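Hanging and Caring for Large Paintings at Home: Workshop Notes

Updated 07/04/2019

These notes cover unglazed canvases on stretcher bars, which are the works most often damaged between the gallery and the living room wall. Works on paper need different handling and are dealt with on a separate page.

Before you hang

Weigh the painting. Stand on a bathroom scale holding it, then without it, and subtract. For a canvas too large to hold alone, rest each lower corner on its own scale and add the two readings while a helper keeps it upright without lifting. Write the weight in pencil on the back of the stretcher, never on the canvas itself.

Buy hardware rated for twice the weight at each fixing point. Two D-rings screwed into the side bars, a third of the way down from the top, suit most medium canvases. Very heavy works should go on a pair of French cleats. Drill pilot holes, and check the screw length against the depth of the bar before driving anything.

The Tundstead studio building has plaster over brick, and adhesive hooks fail there without warning. Use screws and wall plugs in masonry. In drywall, find the studs or use toggle anchors.

Setting the height

The usual gallery practice is to put the center of the picture near average eye level and keep that line constant through the room. Very tall works are the exception, and are set by the clearance at the floor. Mark the line lightly in pencil with a level. Measure the drop from the top edge of the stretcher to the D-ring with the ring pulled up tight, as it will sit under load. Most crooked hangs come from measuring this with the ring slack.

Leave 2 inches between the panels of a diptych unless the artist has specified otherwise. Skyrme, the four-panel work by Kekeli Quansah shown at Flevside in October, was hung with its panels touching, and the installers had to shim three of the stretchers to get the joins flush. Thin strips of mat board did the job.
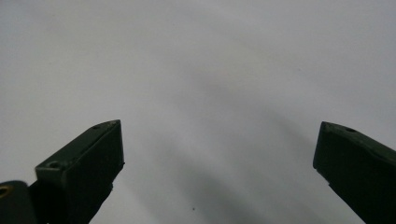 Can a large oil painting hang above a radiator?

It should go on another wall. Rising warm air dries the canvas and the stretcher at different rates, and it carries dust that settles on the paint. If no other wall is available, fit a deep shelf over the radiator to throw the heat forward, and inspect the surface each spring.

Light

Keep oils and acrylics out of direct sun. Fit LED lamps at 4,000 K or below; warmer lamps flatter earth colors and dull the blues. Aim ceiling fixtures at 30 degrees from vertical. A steeper beam rakes across thick paint and exaggerates every ridge, and a shallower one puts glare in the viewer's eyes. Picture lights clamped to the stretcher are best avoided - they heat the top edge and add weight where the bar is weakest.

Dusting

Check first for flaking, lifting or powdery paint. If you find any, stop and call a conservator. On a sound surface, use a soft, dry, wide brush with no exposed metal at the ferrule. Wrap the ferrule in tape if necessary. Tilt the painting slightly forward and work from the top down in light strokes. No water, saliva, bread, or household sprays.

Slack canvas

Ripples often appear in humid weather and leave when the air dries out. Wait 24 hours in a stable room before touching the corner keys. If the canvas is still slack, have the keys adjusted by a framer. Overkeying splits the corners of the paint film, and the cracks are permanent.

Storage

Stand canvases upright on padded blocks, face to face and back to back, with a sheet of clean board between each pair. Keep them off exterior walls and out of basements. The racks at Dunda are spaced for this, and the same layout works in a spare closet with two lengths of carpeted lumber on the floor.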